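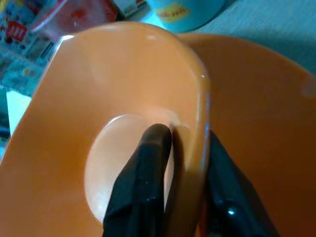

Why doesn't it just scoop the bowl up with both hands, the way I do? A child from Fenberg asked that at our open day in April, and it is a good question to start with.

The answer is that this robot has no hands. It has a gripper with two black fingers. To hold a bowl, it puts one finger inside and one finger outside, then squeezes the wall of the bowl between them. You can try this at home. Hold a plastic bowl by its edge with your thumb and one finger. Now lift it slowly. Does it tip?

What happens at the open day

The Honville robot workshop opens its doors to schools every spring. Each group has 17 children. The visit starts at 10 in the morning and lasts until lunch. First you see the robot arm do a job at a table. After that you get to ask questions, and then you try a job yourself.

The arm is called Tutis. It has 6 joints. A joint is a place where something bends or turns, like your elbow or your wrist. With 6 joints, the arm can reach over things and come down at a slant.

How does the robot know where the bowl is?

Tutis has a small camera near its gripper. When the arm moves, the camera moves with it. The picture goes to a computer, and the computer looks for shapes and colors. An orange bowl is easy to pick out on a gray-blue table. Two orange things close together are harder. The computer has to work out where one ends and the other begins.

Shiny things are also hard. Light bounces off them and makes white spots. You know that a white spot on a bowl is only light. A computer has to learn that.

How does it learn?

It practices. A person moves the arm by hand or with a controller, and the computer saves every move. Before the open day, the team at Honville had saved 739 tries at picking things up. Some tries went wrong, and those were saved too. The computer compares the tries and uses them to plan its next move.

How hard does it squeeze?

If the fingers press too softly, the bowl slips. If they press too hard, a thin bowl could bend or crack. The motor in the gripper can tell when the fingers meet something solid. Then it stops closing.

Your turn

In the last part of the visit, you work in teams of 3. One of you wears a blindfold and is the gripper. The second is the camera and says where to go: left, right, up, down. The third writes down each try. You may use only your thumb and one finger to move a plastic bowl from one mat to the other.

Most teams need nearly ten minutes for their first bowl.

Before you come

Wear shoes that cover your toes. Tie back long hair. Stay behind the yellow line when the arm is moving. The bus from Fenberg stops at Kaczmarczyk Street, next to the workshop gate.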